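Friday, November

Seed packet shelf life, batch 2. Opened the Kaushik lettuce lot at 9, counted out 20 onto damp paper, lid on. Fridge temp drifted overnight, around 2 degrees up. Hilde thinks the door seal, I think its the thermostat. Ordered a seal anyway.

Packets still to be sorted by lot before lunch. Porkero glue strip peels too easy, note for Hilde Martens. 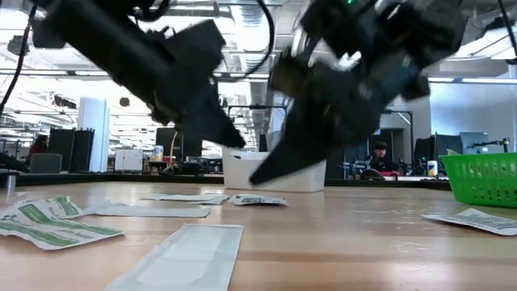
Germination, day 6

Cunitz onion: 27 up out of 29. Good. Ovum cress slow agian, roots short, no mold. Leave till Monday. Need more blotter paper, the thin kind, and somebody has my good tweezers.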